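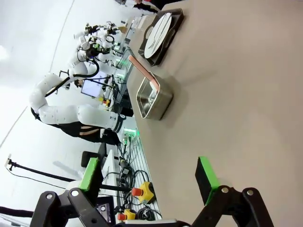
The kitchen table at Rendness, from the gripper's side: plate on its tray, steel pan, pink spatula.

We visited the Rendness lab in November. Myrtle Kowalczyk met us at the door and took us straight to the table, where the group is testing a training method it calls Skedora.

Each demonstration is recorded by a person guiding the arm. Skedora then splits the recording wherever the fingers open or close, and the model learns the pieces separately. The set now holds 2,316 demonstrations across 16 kitchen tasks.

Kowalczyk gave us the main result before we asked. On pans and utensils moved to new spots, the success rate is 61 percent. Thin flatware on a plate is still the weak point - the fingers tend to close too high. She expects the wrist view to help more there than extra data would.

We stayed until 5 and had time for questions. The Tillman group in Plurkau plans to repeat the tests on its own arms next.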